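Print this article | E-mail this article

Open Wire: Getting Useful Storage out of a Rack on Casters

March issue
By the Home Storage desk, Jatonar Quarterly

Wire shelving was built for commercial kitchens and dry stores, where the stock arrives in cartons and leaves in cartons. A household puts very different loads on it. Soft goods sag between the wires, small containers tip, and anything with a narrow foot finds the gap. The rack is still a good buy for a spare room or hallway. It goes together without tools in most cases, it can be moved, and it shows dust early enough that someone deals with it.

This article covers open wire racks of the domestic size, four posts and four or five shelves, and the baskets that go on or beside them. Closed cabinets were dealt with last year and are left out.

Posts and clips

The common system uses a grooved post and a two-piece plastic sleeve. The sleeve snaps around the post with its inner ridge in a groove, and the tapered collar at the shelf corner drops over it. Load pushes the collar down and tightens the joint. An unloaded shelf may therefore feel loose after assembly, and a few taps with a rubber mallet at each corner will seat it.

The sleeves have a top and a bottom. Fitted upside down, they hold for a while and then let the corner slide. The Soresine kit we assembled for this article marks the top with a moulded arrow, grey on grey, which can be felt more easily than it can be seen. Check all four corners against the same groove number before loading. One groove of error across an 800 mm shelf is enough to send a round tin to the low end.

Casters or feet

Small casters suit a rack that has to come away from the wall for cleaning. They do not suit a tall rack on thick carpet, where the stems work sideways in the posts. If the rack is going to stay put, levelling feet are steadier and usually come in the same carton.

Where casters are used, the locking pair goes at the front where a foot can reach the tabs. Keep the heaviest goods on the bottom shelf and move the rack by pushing low on the posts. Pulling on the top shelf is how most of them go over. We also tie ours back to a stud with a short strap and a hook, so that it can be released when the floor is done.

Ocampo sells a caster with a wider tread for hard floors. It rolled more quietly over tile joints than the standard wheel in our trial and left no marks on vinyl after a month. It also raises the bottom shelf by 20 mm, so measure first if the rack has to clear a window sill.

Wire pitch

Pitch is the centre-to-centre distance between the wires. The two racks on test measured 34 mm, which will carry a shoebox or a folded blanket without complaint. It will not carry a glue stick, a travel-size bottle or a plush toy with thin legs. There are three remedies.

Rigid liners are sheets of clear or grey plastic cut to the shelf size. A thickness of 2 mm stays flat under ordinary loads. Thinner material takes on the pattern of the wires over a summer and is then difficult to clean.

Trays are cheaper and can be lifted out. They waste a strip of shelf at each side, and the lip hides labels on short boxes.

Baskets are the usual choice for cords, bags of hardware and anything soft. A basket with a flat base spreads the load over several wires, and the contents can be taken to a table in one trip.

Choosing a basket

Woven baskets vary a great deal in how they hold their shape. The rim does most of the work. A thick braided rim resists the outward bow that comes with overfilling, and it gives the fingers something to hold when there is no separate handle. Press the middle of the long side with a thumb in the shop. If the rim moves more than the wall does, leave it there.

A fabric liner keeps small items out of the weave and can be washed. Look for one that turns over the rim or ties at the corners. A liner that is simply dropped in will ride up each time something is pulled out, and in time there will be batteries underneath it. The Flollix liner has corner tapes long enough to tie under the base, and it went through the warm cycle without shrinking.

Colour is a practical matter inside a basket. Most of what goes into one is dark (chargers, adapters, pouches, shoe bags) and a pale liner gives the eye some contrast to work against. Dark liners hide dirt, along with everything else.

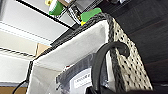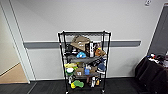 Sorting a mixed rack is best done by behaviour, meaning how each item stands, slides or slumps, and only afterward by use. Take everything off one shelf at a time and make two groups: things that stand unaided and things that do not. The first group can go straight back on the wire. A spray bottle does well between two cardboard boxes, as on the lower part of the black rack, where it has something on either side to steady it. Plush toys and caps belong to the second group and should share a bin or basket. Flat pieces laid at a slant across the rack use up the height of the shelf below, and are better stood on edge behind the boxes. Cords go in the lined basket, coiled and tied first. A thick black one left in a loose loop, like the one against the white liner, will lift its neighbours when it is pulled.

Bags within baskets need a label that faces up. Print on the side of a soft bag disappears into the first crease. A luggage tag on the drawstring lasts longer than adhesive, and it can be moved when the contents change.

Cleaning

Epoxy-coated wire should be wiped with a damp cloth and mild dish soap, then dried along the underside where drips collect. Scouring pads break the coating at the welds and rust follows within a season in a humid laundry. Chrome finishes tolerate a little more rubbing but show water spots. Touch-up enamel in a matching colour will hold on a clean weld. It will not hold inside the collar, where the sleeve scrapes it off at the next adjustment.

Re-seat the corners with the mallet after any move between rooms, and check that the caster stems are fully home before the shelves are loaded again.

Contact the editors | Copyright Jatonar Quarterly. All rights reserved. | Back to top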